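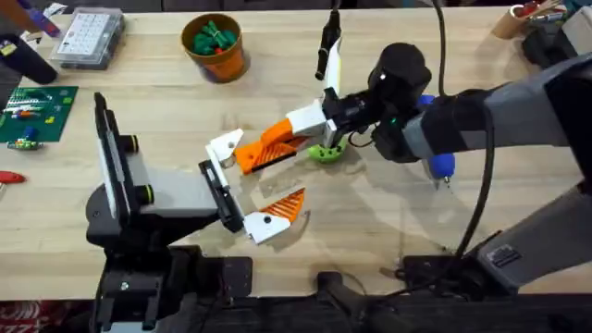 Posted by Naveed Paracha

My mother kept her recipes in a biscuit tin, and when she moved in with us in December the tin came along on her lap in the car, because she wouldn't trust it to the trunk. I've been meaning to write about it ever since, and tonight the dishes are done and the house is quiet, so I'm finally sitting down with a cup of tea to do it.

First of all, very few of them are recipes in the way you or I would use the word. There are backs of envelopes, a page torn off a pharmacy calendar, and one strip of brown paper that says only "onions, more than you think" (more than you think for what? She couldn't tell me either, though she laughed about it all through lunch). Some are in Urdu, some are in English, and a good number switch halfway down the card, usually at the point where a neighbor must have taken over the dictating.

My favorite came from Mrs. Qureshi, who lived across the landing from us in the old building and made a semolina cake for every birthday on our floor. The card gives the sugar as 4 of the blue cup. I remember the blue cup! It had a chip near the handle, and it left the world sometime around 2000, when my brother used it to rinse paintbrushes. So I've been making the cake again and again on weekends, guessing at the size of a cup I last held as a boy, and writing down what I used each time in a notebook of my own. The third try was so sweet that even my kids left some on the plate. The one after that was closer, but Mom said the top should be darker and the middle should be "a little bit shy," and I'm still working out what to do about that.

I took a slice down to Fika, the coffee place by the post office, where the woman who bakes in the mornings was kind enough to try it. She thought the semolina wanted a longer soak in the yogurt, up to an hour, before it goes in the oven. She also told me to stop opening the door to look. I have not managed that second part yet.

What I've started doing in the evenings, around nine, once the kids are in bed, is sitting with Mom and the tin and going through a few papers at a time. I copy each one out neatly and leave her wording alone, and then I add whatever she says about it underneath. Half the time we never get to the food, because a card for lentils turns into the story of the wedding where the tent came down, and then it's past eleven and we both have cold tea. I've filled most of the notebook this way and will need another.

If any of you grew up with that kind of semolina cake and know what "shy" means in the middle of one, please leave me a comment. I'm baking again this weekend, and I've bought extra yogurt.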